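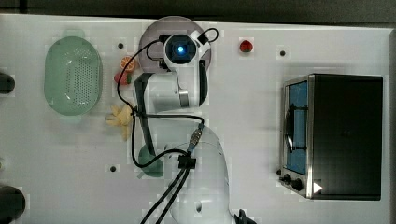 Game of the year lists come out too early and reward the wrong thing. I have played Undovar since June, and I expect it to top most of them, mostly on the strength of its first ten hours. They are good hours. The opening menu is as plain as a white tabletop, you press start, and you are in the harbor with a boat and no map. After that the game gets thin, and few of the people who vote will have gone far enough to notice.

I finished it on the 4th July with 1,061 crafting items in my bag. I used 40 of them. The rest sat there making the inventory screen slow to scroll. Manalastas, the studio behind it, made a smaller game called Flisbridge before this one. It had nine tools, and I used every one of them right up to the last level. I still go back to it.
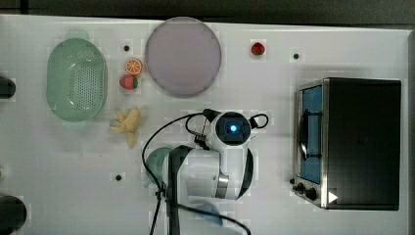 *Colander and plate, both empty.*

My friend Jericho Lacson disagrees with me. He says a big game should have more in it than one player needs, and that I should ignore what I don't like. That would be fair if the game let me. The cooking quests in Gandusstead block the main story until you have served 100 meals, and each meal is the same four button presses. I did them over three evenings with the sound off.

Awards make this worse. A studio that wins for size will build something larger next time, and other studios will copy it. The store page already lists the number of recipes ahead of anything about the story, and the trailer does the same.

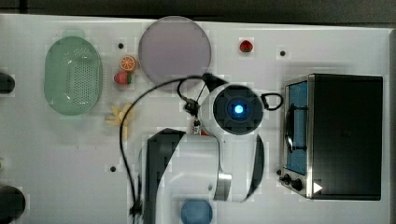 *Toy orange and strawberry, with a peeled banana further down.*

I would move the voting back a full year. Let people finish the games, put them down, and see which ones they pick up again. Undovar might still win. The boat handles well, the harbor music is the best I have heard in a long time, and the last boss is hard without being unfair. I just don't think I will load it again, and I would like an award to count that for something.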